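Ticket 174 - Printer skips the last line of every label
Opened by: Kirsten Nørgaard
Product: Asodell label printer, Bundton driver
Status: Waiting on customer, then closed

Hi again! So I've been fighting with this since breakfast and figured I'd write it all down while I still remember what I tried.

Every address label comes out fine except the last line, so the zip code just isn't there. The preview looks perfect (of course it does). I turned the printer off and on, swapped in a fresh roll, and cleaned the little roller with the wipe that came in the box. Same thing each time.

Then I uninstalled the driver and put it back - no change, except now it had forgotten my paper size and wanted to print everything sideways. Fixed that. Still no zip code.

10:40 a.m. Tried your suggestion of printing from the other laptop. It works there! Full address, zip code and all. So it's my laptop and the printer is off the hook.
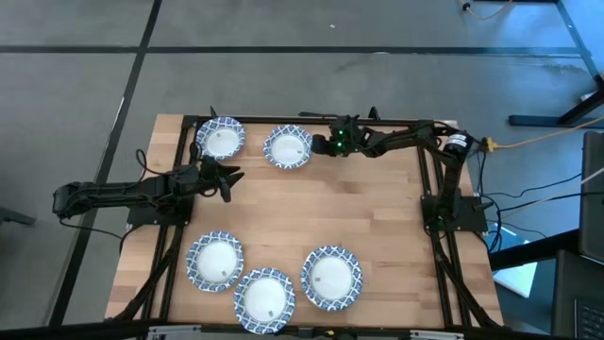 11:15 a.m. Okay, I compared the settings side by side. The good laptop has label height at 90 and mine was at 160, with "shrink to fit" turned off. I must have changed that back in January when I was doing the long shipping labels for Pundus. Set it to 90, hit save, printed 2 test labels and both have the zip code!

One question before you close this - is there a way to save the long label size as its own preset? I'll need it again next month and I'd love to skip all this.

Thanks so much,
Kirsten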